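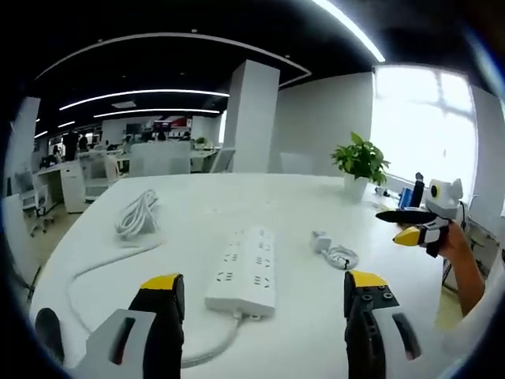
Notebook, pair of hand grippers, cable table
Thursday, March 9, 2023

Spent most of today looking after the grippers instead of collecting with them, which I'd been putting off all week. Daichi has been saying the right one "feels mushy" and I kept telling him it was his thumb. It was not his thumb (sorry, Daichi!). The linkage screws on the right jaw had backed out a little. I snugged all of them by hand with the short driver, put a dab of the blue threadlocker on each and left the thing alone over lunch. The left one was fine, but I did it too while I had the tube open.

Fingertips next. The yellow tips pick up grime from the tabletop and then they slide on anything glossy, and sockets and chargers are glossy all over. Wiped them down with alcohol and a lint-free cloth. Lies wants to try the softer tips from Juntunen, and I'm all for it, but they aren't here until May, so for now it's wipe before every block and swap if you see a shiny spot. Spares are in the Flillen drawer, second bag from the front. Please put the bag BACK in the drawer.

Width calibration: closed the jaws on nothing, zeroed, opened all the way, and read 106 mm on the right side. The left read 2 mm less. I ran it again, same answer, so I re-zeroed the left with the tips pressed together properly and then they agreed. I think whoever did it last (me, probably) let go too early. Hold it shut for a full 7 seconds, the beep comes before it's really done.

Then we went back to the table for a check run with the plug and power strip set. Power strip, white charger, the white cables, same stuff as always. White on white on a white table is a pain, and I keep meaning to ask Yoshinori if we can get a gray mat, though he'll say the table is the table.

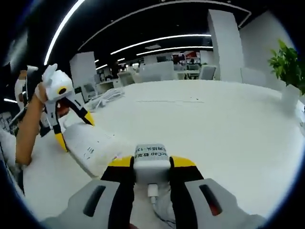 Grip was way better. No slipping on the flat things, and the jaws come back to fully open on their own again, which they weren't doing yesterday. We did 20 short takes and I threw out the first couple, as I was still getting used to how stiff the right one is now. Hyun-seo looked through the rest on the Kundix viewer and said the width trace is clean, no more little steps in the middle of a close.

One thing I don't love is the thin cable under the module on the right gripper. The plug has a tiny bit of wiggle when I roll my wrist. It never dropped out today, but I can feel it. I put a loop of tape on it as strain relief and wrote it on the board. If it gets worse, don't bend the plug, just change the cable. Toshiko has a couple of short ones in her Jeker box.

Still to do: check the left module's plug for the same wiggle, order more threadlocker (the tube is nearly flat), and fix the calibration note taped to the cabinet so it says to keep holding after the beep. Daichi has the grippers first thing tomorrow.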